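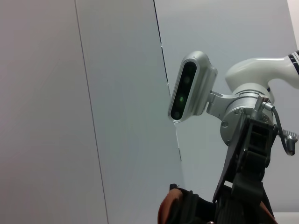
4.2 Room surfaces and reported listening effort

The second part of the study considered whether staff who spend much of the day in small rooms find speech harder to follow where walls and ceiling are smooth. Questionnaires were returned by 144 employees across 17 workplaces in the Porden and Hagedorn districts. Each respondent rated listening effort at the start and end of a working day, using the seven-point scale introduced in Section 3. Rooms fitted with carpet were analysed separately, as the earlier survey (Leitner and Morelli) had found that floor covering masked smaller differences between ceilings.

Ratings rose over the day in all room types. The rise was greatest in rooms where both ceiling and walls were smooth, and it was more marked among respondents who took part in telephone meetings. Age had a weaker effect than expected. Respondents who wore hearing aids gave higher ratings at both times of day, but their number was too small for a separate analysis.

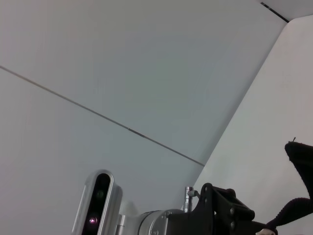
Figure 3. Smooth ceiling with a hairline seam, meeting a brighter wall.

Surfaces were classed by eye as smooth, textured or covered. Joints between panels were ignored for this purpose, and a ceiling with visible seams was classed in the same way as one without. The two assessors worked independently and disagreed on 20 rooms, all of them in older buildings where painted plaster had been patched. These cases were settled by discussion. Leaving them out of the analysis did not alter the direction of any result.

Several limits should be noted. Background noise was not recorded while the questionnaires were being completed, and ventilation differed between buildings. The Wimon site changed its meeting hours in June, part of the way through the survey, and its evening ratings may reflect shorter days as well as room conditions. Listening effort is also a matter of personal judgement. The ratings should be read together with the reverberation times given in Section 4.3, which were measured with the rooms unoccupied.

Correspondence: Hermine Leitner or Viola Morelli. © The authors. Back to top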